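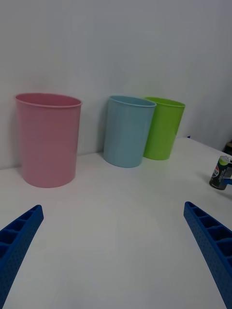

Temps de lecture : 2 min

Mercredi 28 avril 2021

Coin pause de l'atelier, suite du rangement. La table blanche contre le mur est vidée de ses cartons de papier et nettoyée. Restent dessus les trois gobelets en plastique, le rose, le bleu clair et le vert citron, plus une canette vert foncé. Le bleu et le vert sont au fond, près du mur, c'est leur place pour les essais de teinte. Le rose reste devant, il sert tous les jours.

Rappel pour Jeanie et Heikki, qui reprennent la suite en juin : les gobelets viennent du lot Badano, reçu en même temps que les bacs Nurmi. Même forme, bord roulé, plus étroits en bas. Ils s'empilent bien mais se coincent si on appuie. Ne pas forcer au tournevis, Jarmo en a fendu un de cette façon. Eau tiède sur celui du dessous, une minute, et ça vient.

Code couleur, version retenue avec Letay ce matin :
rose — eau claire, rinçage des pinceaux fins
bleu — mélange de base
vert — mélange avec pigment, jamais de retour vers le bleu

On avait essayé les étiquettes. Elles se décollent au deuxième lavage et laissent de la colle. On s'en tient à la couleur du plastique.

Essai du jour sur le vert : 20 g de base Nasero, 3 g de pigment, 30 minutes de repos. Un peu épais à la sortie, dépôt au fond du gobelet. Remué encore, passé au tamis, utilisable. La teinte sur carton est plus terne que celle de la fiche 62. Je soupçonne le carton, qui boit beaucoup, mais je n'ai pas de chute de l'ancien stock pour comparer. Pirjo en a peut-être gardé dans le meuble à plans — à lui demander.

Lavage : éponge douce seulement. Le côté vert de l'éponge raye le plastique et le pigment se loge dans les rayures. Sécher à l'envers sur le torchon, puis remettre debout sur la table. Le plateau blanc est pratique pour juger les teintes, donc pas de nappe ni de journal dessus, et essuyer tout de suite en cas de goutte.

Les boissons vont sur l'étagère près de la porte. Même chose pour les tasses.

À faire :
— refaire le mélange avec 30 g de base, même dose de pigment
— retrouver le couvercle du bac Nurmi
— demander à Sallanum s'ils livrent encore le carton d'avant
— racheter des éponges

Letay passe vendredi pour voir les cartons secs. Je laisse les essais à plat sur le séchoir, ne pas les empiler d'ici là.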